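Trurnudano extends finishing service for wooden furniture to 32 collection points

August 9, 2019

Trurnudano, the furniture repair and refinishing firm, has widened its surface finishing service to cover private customers as well as trade accounts. Pieces can now be handed in at 32 collection points and are returned to the same point when the work is complete. The service was open to hotels, schools and care homes only until April.

The service covers solid wood and veneered items with a flat working surface, including side tables, desks, serving trays and drop-leaf dining tables. Upholstered items, painted items and garden furniture are excluded. Pieces with active woodworm are refused at the collection point and must be treated before they are accepted.

Each item is assessed on arrival at the Pedov workshop. The existing finish is identified with a solvent test on a hidden area, usually the underside of the top. Shellac softens with alcohol and cellulose lacquer with thinner; oil and most modern two-part finishes respond to neither. The result decides whether the finish can be revived in place or has to be stripped.

"Most of the tops we receive do not need stripping," said Ye-rin Ji, head of finishing at Trurnudano. "The customer sees a dull patch and assumes the wood is damaged. In the majority of cases the fault is in the top layer of the finish, and it can be cut back and built up again without touching the timber." 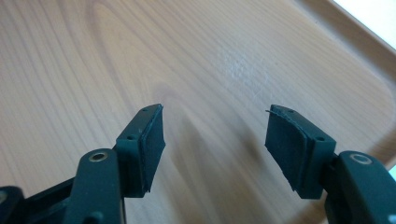 Inspection under a low, angled light is the second stage. Faults that cannot be seen from directly overhead tend to appear where the light reflects back off the surface. On a pale, smooth top with a raised rim, faint scuffs and smudges may be visible only inside the patch of glare, while the grain on either side looks clean. Technicians turn the piece through a full circle, mark each fault on a paper plan and record whether it lies in the finish or in the wood. Rims and mouldings are inspected separately, as they are often finished by a different method from the flat.

Customers receive a written quotation after inspection and no work begins until it has been accepted. The fixed inspection charge is deducted from the final bill. If the quotation is declined, the item is returned untreated.

Three finishes are offered: hard wax oil, shellac and a water-based lacquer. Shellac is not recommended for surfaces that will take hot cups or spilt spirits. The lacquer is a new formula supplied by Bang and was tested at the workshop on 217 sample boards in beech, ash, oak and pine before it was approved for use. Lacquered items are held for five days after the last coat.

"We asked for a lacquer that would not turn pale wood yellow," said Nam-gil Geum, technical manager. "The boards were kept by a south-facing window and compared with uncoated offcuts — the change in tone was within the limit we had set."

The workshop completed 556 trade items in the last financial year. A second spray room has been fitted out for the private service, and Ok-hee Seol has been appointed to manage collections and returns.

Opening hours and accepted item sizes are displayed at each collection point. Trade terms are unchanged.

Press contact: Ha-neul So, Trurnudano press office

Shared 5 times
0 comments

Recent releases
Trurnudano renews supply agreement with Bang
Ju-won Hyun joins Pedov workshop as veneer specialist
Wusa wax range: revised drying times
Trade account holders: changes to packing rules for glass-topped tables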